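Ensinar com as mãos: notas sobre a demonstração de tarefas bimanuais por teleoperação

Publicado em 2019-07-18

Retomo neste espaço o relato do trabalho iniciado em dezembro no laboratório da Witance, em Fultport, onde coordeno a documentação das sessões de demonstração. Nos textos anteriores tratei da calibração dos braços e da escolha das luvas de controlo. O presente texto ocupa-se das tarefas executadas com as duas mãos em simultâneo, que ocuparam a equipa durante a maior parte do trimestre.

O procedimento adotado é o da teleoperação direta. O operador veste as luvas, observa a imagem transmitida e executa o gesto; o robô reproduz o movimento dos dedos e dos pulsos, e o sistema Ruvby regista as posições articulares a par do vídeo. Foram validadas até à data 231 demonstrações bimanuais, realizadas por dois operadores. Outras 32 foram excluídas, quase todas por perda de sincronismo entre o vídeo e os dados das articulações.

A demonstração guiada à mão, em que o instrutor conduz fisicamente o braço, continua a ser utilizada nas tarefas de alcance e de deposição. Para a manipulação com dedos revelou-se pouco prática: conduzir dez dedos com as mãos de uma só pessoa obriga a decompor o gesto em etapas, e o registo resultante perde a continuidade.

Leopold Schwaiger, responsável pela formação dos operadores, fixou em 12 minutos a duração máxima de cada série. A regra foi recebida com alguma reserva, mas mantém-se em vigor. A fadiga do operador manifesta-se primeiro nos polegares, que tendem a fechar antes dos restantes dedos, e um modelo treinado com esses dados aprende o mesmo vício.

Acresce a questão da força. As luvas de que dispomos não devolvem sensação de contacto, pelo que o operador avalia a preensão apenas pela imagem. Colleen Bouchard propôs que as primeiras sessões de cada novo operador incidissem sobre peças rígidas e de forma simples, ficando os objetos deformáveis para uma fase posterior. A proposta foi aceite e consta agora do protocolo interno, designado Jurčo.

Entre as peças rígidas, o cilindro curto com furo central tem sido a mais instrutiva. Segurá-lo acima da mesa exige que as duas mãos se repartam pelos lados da peça e que os polegares lhe deem apoio por baixo, numa zona que o operador vê mal.

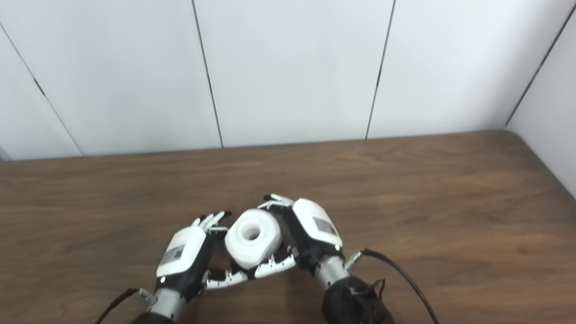

Cilindro branco seguro entre as duas mãos robóticas, com os polegares a convergir sob a peça.

Recomenda-se aos operadores que aproximem primeiro os polegares e só depois curvem os restantes dedos. A ordem inversa também é admissível, desde que seja mantida ao longo de toda a série; a mistura das duas estratégias no mesmo conjunto de dados dificulta a aprendizagem e complica a revisão.

Permanece em aberto o critério para assinalar o início da preensão. Schwaiger defende a marcação manual, feita pelo revisor sobre o vídeo; Bouchard prefere um limiar aplicado à velocidade dos dedos. As duas anotações estão a ser mantidas em paralelo, e os ficheiros indicam em cabeçalho qual delas foi utilizada no treino.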